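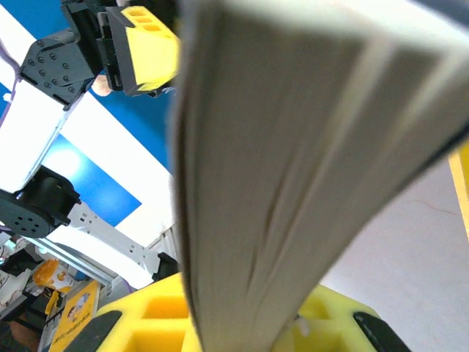
Figure 3. Wrist view during a book episode. One gripper holds a thick closed book upright while the second arm is in the background.

4. Collecting the Demonstrations

4.1 Why books

When we began planning the Grirnex collection, we made a long list of household and office objects and then argued over it for most of August. Books stayed on the list from the first draft to the last, and we would like to spend a little time on why, because they shaped many of the choices described in this section. A book looks like a simple box, and a learning system that has only seen boxes will be quite happy to treat it as one. But a book has a stiff side and a soft side. The spine and covers keep their shape under the fingers, while the block of pages gives way, fans out, and picks up gentle waves from handling and from the damp air of the building. A policy that grasps a book well has to be at ease with both, and we wanted our examples to contain plenty of each.

Figure 3 shows the kind of moment we were after. The book is seen from its fore-edge, so that nearly everything the wrist camera takes in is paper: a wide, pale band with faint lines where the sheets meet, and a dark cover edge running down one side. There is very little texture for a vision model to hold on to in a view like this one, and the book leans a little, so the edges do not line up with anything convenient. In our early trials with the Shirazi baseline, views of this sort were where the predicted actions began to wander. We therefore asked the operators to pass through them often and to take their time while doing so.

4.2 Grippers and views

Both arms carry yellow fingers, and the holding gripper is fitted with black rubber pads. The lattice of small recesses in the gripper body keeps it light, and it lets the plastic flex a little under load, a property we came to appreciate once heavy hardcovers entered the rotation. We tried a smooth pad and a ribbed pad during the pilot and settled on a soft rubber that holds glossy covers without marking them. Pads were changed whenever an operator felt that a grasp had begun to slide, and the change was written into the session log along with the operator's initials.

The camera sits close to the wrist and looks out along the fingers. This gives a very good view of contact and a rather poor view of everything else, especially once a large object has been picked up. In Figure 3 the book fills the center and right of the view, and what remains of the workspace is squeezed into the left side, where the other arm reaches across in front of a blue and white wall. We considered moving the camera farther back and decided against it. A camera that sees past the book also sees less of the finger pads, and Csenge Kelemen's annotation study (Section 6) found that human labelers leaned on the pads more than on any other cue when deciding whether a grasp was sound. We recorded a fixed overhead view at the same time, so readers who would like to train without the wrist stream are welcome to do so.

4.3 Operators and procedure

All episodes were collected by teleoperation at our Flurkside workspace. Eight operators took part, working in pairs, with one person driving the arms and the other resetting objects and keeping the log. Partners traded places every half hour or whenever either of them asked to. We mention this because tired operators produce a very particular kind of data: the motions get shorter, the approaches get straighter, and the small hesitations that tell a model something useful about difficulty disappear. Letting people swap freely cost us some throughput, and we would make the same trade again.

Each book episode followed a loose script. The operator approached the book with one arm, closed the gripper, raised the book clear of its support, and then turned it to whatever orientation the prompt card called for. In the two-arm variant the second arm then came in to steady the book, to take it over completely, or to wait at a distance until the first arm had finished. Waiting was a deliberate part of the script. In our first batch the second arm was nearly always busy, and a policy trained on that batch would not leave a well-held book alone. It kept reaching in to help, with great persistence, and more than once knocked the book out of the first gripper.

We did not clear the background between sessions. Packages, cables, metal rail, and other workshop clutter were allowed to stay where they had come to rest, provided they did not block the arms. Benedek Lengyel, who ran most of the early sessions, argued strongly for this, and the comparison in Section 5.2 bears him out: policies trained only on the tidy pilot recordings lost much of their skill as soon as somebody left a bag of parts within sight of the camera.

4.4 Filtering and labels

The full release contains 3011 episodes. An episode was kept if the streams were complete, the joint readings agreed with the commanded motion, and at least two reviewers could say from the video what the operator had been trying to do. We kept failed grasps and dropped books, marked as such, and we would gently encourage readers not to throw them away at the first step of training. The recovery motions that follow a slip are some of the most instructive material we have.

Labels were added in the Pleltia tool, where a reviewer marks the start and end of contact for each arm and chooses a short phrase for the task. Long stretches in which a book covers most of the wrist view were the slowest to label, as reviewers had to move back and forth between the wrist stream and the overhead one. For these stretches the contact times should be read with a little patience, and the label files include a separate field for the reviewer's confidence.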